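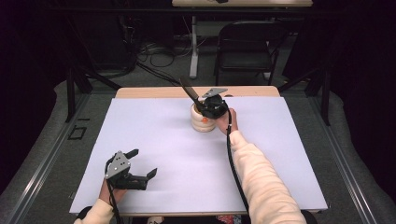 Ticket: Vindari shop, shipping quote wrong at checkout
Opened by: Hnat Tkachenko
Priority: Normal (was Low, I changed it back)

August 9, 2021
Checkout charges $60 shipping on any order going to the Jolley address. Same cart, same weight, sent to Drorkow: $10. Support told me to clear my cache. I cleared it. Still $60.

Update 1
Reply says the carrier "may have changed its rates." Fine, but then the carrier's own calculator should show it, and it gives $10 for both towns. Screenshots attached. Please look at them this time.

Update 2
Tried another browser, a phone, and my neighbor's laptop. No change. I don't believe this was ever on my end.

Update 3
Told that the Mazandarani plugin was updated overnight and the issue is resolved. Ran a test order. The quote is now $600. I would not call that resolved.

Update 4
Went through the zone table myself. Jolley is listed twice, once as local and once under "remote, surcharge." Deleted the second row, saved, waited 5 minutes. Quote came back at $10.

Update 5
Support wants to close this as "fixed by plugin update." Please don't. The update didn't touch the zone table, and I'd like to know what put the extra row there before it comes back. Leaving open.

Status: Waiting on support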